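Main page Contents Topics Recent changes Help Search

Zarei gripper comparison

The Zarei gripper comparison is a programme of trials in which robot hands, arms, cameras and controllers are tested against one another on household handling tasks. It is run by the Seltitz Institute for Applied Handling, at its Ostgate site, and takes its name from the Zarei controller, the software on which all of the trials depend. The programme is best known for its plate transfer task, in which an arm must lift an item of food from one plate and set it down on another. Trials are carried out both on physical equipment and in simulation, and the results of the two are published side by side.

Background

Before the programme began, the institute tested grippers only for packing work. Its test objects were rigid blocks, cartons and bottles, and a hand was judged by how much weight it could hold and how quickly it could close. Roxana Iordache, then head of the handling section, argued in an internal paper that such tests said little about how a hand would behave in a kitchen or a dining room, where objects are soft, uneven and easily broken. The paper proposed a small set of tasks drawn from the laying and clearing of tables, with a fixed arm so that differences between hands could be measured fairly.

The proposal was accepted in June, and a first round of trials followed with two grippers. The early results were not published, as the arm had been moved between sessions and its position had not been recorded with enough care. The mounting procedure was rewritten and the round was repeated in full.

Equipment

The programme uses a single model of jointed arm, fixed to a mount beside the work surface. Holding the arm constant was a founding rule of the comparison. Hands are attached at the wrist by means of an adapter plate, and the weight of each adapter is entered in the controller before the first trial of a session.

Three grippers are included in the current edition. The first is a parallel hand with two flat fingers, which open and close along a straight line. The second, made by Stoletti, has two curved fingers with soft pads. The third is a suction hand with a flexible cup, retained mainly as a point of reference, as it performs well on smooth objects and badly on almost everything made of pastry.

Cameras are compared separately. In the standard arrangement one camera looks down on the table at an angle from a fixed position, and a second is carried on the wrist. Trials are run with each camera alone and then with both. The wrist camera gives a close view of the object during the approach but loses sight of it in the last part of the descent, when the hand itself covers the view. The fixed camera keeps the wider setting in sight but may have its view of the object blocked by the arm or hand.

The Zarei controller receives the camera images and the positions of the joints, and returns a movement for each joint. It can be run in two modes. In the planned mode, the whole path is worked out before the arm moves. In the corrected mode, the path is revised throughout the movement. Most of the published results refer to the corrected mode. Results from the planned mode are given in a separate table, and the institute advises that the two should not be added together.

Plate transfer task

The plate transfer task begins with two plates on a table, one carrying a food item and the other empty. The arm starts from a rest position clear of the table top. It must approach the item, grasp it, lift it clear of the rim, carry it across and release it on the second plate. A trial ends when the item has been released or when the time limit is reached.

Each gripper is given 40 attempts in every camera arrangement. The item is turned to a new angle before each attempt, following a list drawn up in advance and used for all hands. The list was introduced after it was noticed that operators tended to place the item with its long side facing the arm, an arrangement that favoured the parallel hand.

An attempt is recorded as complete if the item rests wholly within the rim of the second plate. It is recorded as partial if the item was lifted but came down elsewhere, including on the table. All other attempts are recorded as failed. Damage is noted separately and does not alter the result, a point on which the programme has been criticised.

Simulation

Every task in the comparison has a simulated version. The simulated rooms are furnished in a simple manner, with tables, chairs, floors and walls whose colours and surfaces may be changed from one run to the next. The purpose of these changes is to find out whether a controller is relying on some feature of the room that has no bearing on the task. A controller that succeeds only on a plain table, for instance, is likely to fail when the same plates are placed on a patterned one.

Speckled and veined surfaces have proved the most demanding. Small brown marks on a pale table top can be mistaken for crumbs or for the edge of the food item, and in early versions of the software the hand was sometimes sent towards a mark on the table. Emil Wieser, who maintained the simulated rooms, added a group of stone-like surfaces for this reason, and they have formed part of the standard set ever since.

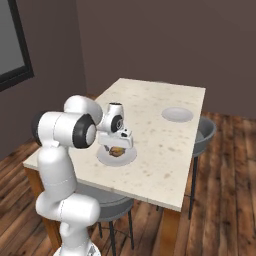 The height of the hand at the moment of closing is the value most closely watched in simulated trials. If the hand stops too high, the fingers close on the upper part of the item and it slips out during the lift. If it goes too low, the fingertips meet the plate. In simulation such contact does no harm to the equipment, and a wide range of heights can therefore be tried before any setting is passed to the physical arm. The chosen setting is then tested on the physical arm at reduced speed.

Simulated food remains a weak point. The items are modelled as solid bodies with a fixed shape, and they neither crumble nor give way under the fingers. The institute states that simulated results should be read as a guide to reach, approach and placing, and that they offer little evidence on grip force.

Results

In the current edition, the Stoletti hand completed 76 per cent of physical plate transfers with both cameras in use, the highest figure of the three. The parallel hand was close behind it on firm items but fell back on those with a rounded or broken outline. The suction hand seldom completed a transfer except with items that had been glazed.

The choice of camera had a greater effect than had been expected. With the wrist camera alone, all three hands approached the item accurately but were less reliable in placing it, as the second plate was often out of view when the movement across began. With the fixed camera alone the pattern was reversed. The report recommends that any comparison of grippers should name the camera arrangement used, and notes that the difference between two arrangements of the same hand was in several cases larger than the difference between two hands.

Agreement between simulated and physical trials was good for the parallel hand and fair for the Stoletti hand. It was poor for suction, and simulated suction results have been left out of the summary tables.

Criticism

The comparison has been criticised for its use of a single arm. Makers of lighter grippers have argued that their products are placed at a disadvantage by an arm able to carry a heavy hand without loss of speed. The institute has replied that a second arm would double the length of each round, but has agreed to carry out a limited trial with a smaller model.

The treatment of damaged items has also been questioned. Under the present rules, a pastry that arrives in several pieces counts as complete provided that all the pieces lie within the rim. Iordache defended the rule on the ground that damage is difficult to judge in a consistent way. A revised score, in which two observers grade the item separately after release, has been tried at Ostgate and is under review.

Access to results

Summary tables are issued with each edition and may be consulted at the Ostgate reading room on Tuesday afternoons. The simulated rooms, the list of starting angles and the adapter drawings are supplied to other laboratories on written request. Recordings from the physical trials are kept by the institute and are not generally lent.

See also

Adapter plate
Camera placement
Grip force
Jointed arm
Suction gripper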